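Ticket 1270 – Cutting board slides on counter and smells of onion
Product: Jultolen board, large
Opened by: Naledi Nel
Assigned to: Samuele Martinelli
Status: Closed
Month: February

Problem as reported

The large wooden board moves when I chop. It also smells of onion after washing. I wash it by hand with dish soap and stand it on its edge next to the other boards. I have had it for 5 months and have never oiled it. The counter is smooth stone. Please tell me if it needs to be replaced.

Reply, Samuele Martinelli, 9:40 am

Hello Naledi. Two questions before we talk about a replacement. Does the board rock if you press on opposite corners? And are there any cracks, either on the face or at the ends? A picture of the face would help too.

Reply, Naledi Nel, 12:15 pm

No rocking that I can feel. I ran a fingernail over both ends and found no cracks. There is a dark spot on the right side and a few smudges near it that I can't get off with soap. The grey-green board partly behind it is an older one and gives me no trouble.
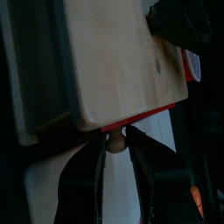

Reply, Samuele Martinelli, 2:05 pm

The dark spot looks like a knot and is part of the wood. Leave it alone. Please try the following on the smudges and the smell:

1. Sprinkle coarse salt over the face and rub it in with half a lemon, going with the grain.
2. Leave it for 5 minutes, then wipe with a damp cloth.
3. Rinse both sides and dry with a towel.
4. Stand the board on edge overnight, away from the other boards. Air needs to reach both faces.
5. The next day, wipe on food-grade mineral oil. Wait 25 minutes and wipe off what is left.

For the sliding, lay a damp dish towel flat on the counter under the board. Take it away when you finish, or the underside will stay wet.

Reply, Naledi Nel, 6:30 pm the next day

Did all of it. The smell is gone on one side and faint on the other. One of the smudges is still there but lighter. The towel works – no sliding with carrots or squash.

Internal note, Seo-ah Sun

No replacement needed. Care sheet sent again. It only mentions oiling on the back page, so I have asked Gaetano to move it to the front.

Closing note, Samuele Martinelli

Repeat steps 1 to 3 on the second side, then oil once a month. Reply to this ticket if the board starts to rock or a crack shows.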